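Fiction | Short Stories | Home & Work
Print this story – E-mail this story

The Folding Room

My aunt had a laundry in Brukirdale for 30 years, and she believed that a person who cannot fold cannot be trusted with anything else. When I told her that I had found work in Mutimstead, teaching machines to fold, she was silent on the telephone for a long time. Then she asked me who was teaching me.

The company was called Dolan. It rented one floor over a shop that sold bathroom tiles. The work was simple to explain. We held the grippers in our hands, one left and one right, and with them we did what a housewife does in the morning. The grippers had small cameras and remembered everything. Later, in another town, a machine called Briltow would study what we did, and then it would try to do the same without us.

"And can it?" my aunt asked.

"It can fold a towel," I said.

"A towel," said my aunt. "A child can fold a towel."

She came to see for herself in August. She wore her good shoes and carried her own lunch. The supervisor gave her a chair by the wall and she did not sit on it. She walked to my table, where I had the quilt ready on the flowered blanket, and she put her face close to the seams.
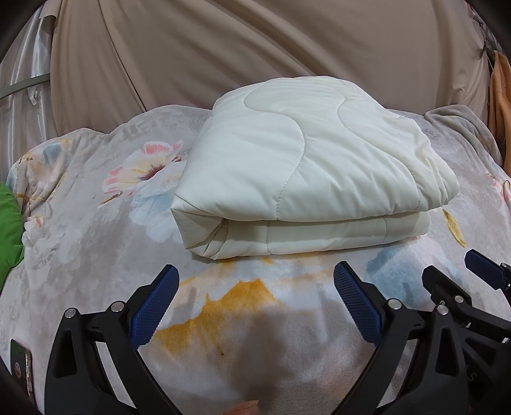

The quilt, folded, on the flowered blanket.

"Who folded this?" she asked.

"I did. With the grippers."

"The corner is open. Look, there is a pocket. A mouse could live in it."

I said that the corner was not important, and that the machine must first learn to make the big folds. She looked at me as she used to look at customers who wanted to pay next week.

"Then it will learn your corner," she said. "It will make this corner in every house."

I had no answer for this. In the evening I had once watched a film of Briltow at work. It took the edge of a sheet, waited, let it go, and took it again. It needed nine minutes for one sheet, and at the end it put the sheet down very gently on the wrong side of the table. The people in the room clapped. I clapped too, but on the way home I felt a little ashamed, as if I had clapped for a sick person who had eaten some soup.

My aunt wanted to try. It was not allowed, but the supervisor had gone downstairs to talk with the tile man about the water pressure, so I gave her my grippers. She held them badly at first. Her hands were big from the work and two of the fingers did not bend well any more. I put a white garment with tan trim in front of her, the one we all hated, because the cloth slipped and the trim never wanted to lie straight.
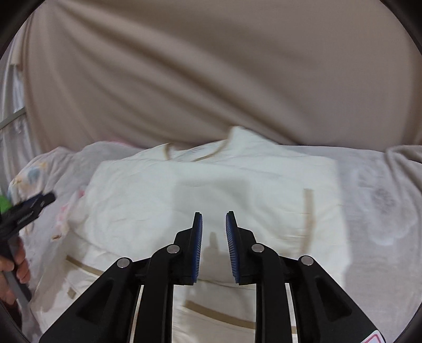

She tried to take the shoulder and lost it. She tried again. She said a word that I had not heard from her since my uncle drove the van into the river. I offered to help and she pushed me away with her elbow.

"It has no skin," she said after some time. "I pull, and I don't know if I am pulling. How does it know when to stop?"

"It looks," I said.

"I never looked. I talked with the girls and looked out of the window."

She folded the garment four times that afternoon. The first three were worse than mine. For the fourth she worked slowly and closed her mouth tight, and when she had finished she pressed the side of one gripper along the fold, two times, the way she had always done it with the side of her hand. There was no need for it. The fold was already flat.

The counter on the wall showed 3340. The supervisor came back up the stairs and pretended that he had seen nothing, and my aunt ate her lunch at last, sitting on the chair.

She died in the winter, in her own bed, under sheets that she had folded herself. I stayed with Dolan until the spring. In my last week they showed us a new film from the other town. Briltow was faster now. It still left the corner open, exactly like mine, and one woman behind me laughed and said my name.

Then they gave it a shirt. It dropped the sleeve, found it, and brought it over. It waited a moment – I thought that it was stuck again. Then it lowered one black finger and went along the fold with the side, two times, and stopped.

I asked if they could play this part once more.

Filed under: Fiction, Machines, Family
4 comments | 9 shares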